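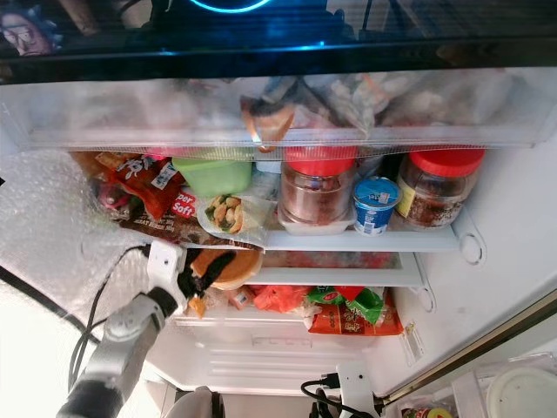

Plendow fridge cell, arm pair plus wrist mounts and grippers, sold as one kit or as spares. It's set up for picking from domestic fridges and the settings we ship are for the sort of shelf people really have. Jars, soft bread, bagged snacks, all close together. Something round and flat like the bun or pancake in the black fingers there needs the low grip setting, number 4 on the dial, and the wrist brought in near level with the shelf. The red-lidded jars on the shelf over it would want a different preset altogether (see Presets).

What's in the kit
Two arms, grey links, white wrist mounts
Black gripper fingers, one pair per arm, fitted
Zollden controller box and power lead
Cable clips, bag of 100
Hex keys, finger gauge, printed setup card

Setting up
Stand the base square to the fridge, door right back. Don't trust the hinge to hold it, wedge it. Run each arm out by hand with the power off, all the way to the back of the middle shelf, and see that the cable doesn't go tight. If it does, move the first clip down one link. Then power on, wait for the steady light, home both arms. Left first. Always left first, the right one homes across it otherwise.

Teach the shelf heights one at a time, bottom up. Front lip and back wall for each. Bins and drawers want teaching seperately, with the drawer shut. Save after every shelf - the box does not save for you.

Presets
1 - jars and tubs with lids
2 - bottles
3 - bags, sachets, anything that slumps
4 - flat and soft: buns, wraps, pancakes

Preset 3 is the fussy one. Crinkly bags slide if the finger pads are greasy. Clean the pads before you start turning the force up.

Looking after it
Wipe pads with warm soapy water end of each day. No solvent, it lifts the glue. Check the wrist screws weekly, 29 on the torque driver, no more. Pads get swapped when the gauge drops in the slot, or when they've gone shiny. Cold makes the cable jackets stiff so look them over at the bends, and change any with a split. Do not tape it.

If a finger sticks half open: power off, two screws out of the palm cover, clear the crumbs from the slide. Nearly always crumbs. Dab of Hullex grease, cover on, home again. If it still sticks send us the whole wrist, dont strip the motor.

Spares
Finger pads, pair - PL-57
Palm cover with screws - in stock
Wrist cable - in stock
Chornovol slide rail - on back order, next lot due July

Older base plates have a different bolt pattern, so send a photo of yours before ordering a new arm. Spares and repairs queries to Inmaculada Peñalver at the workshop, put the serial number in the subject line pls. It's on the underside of the controller.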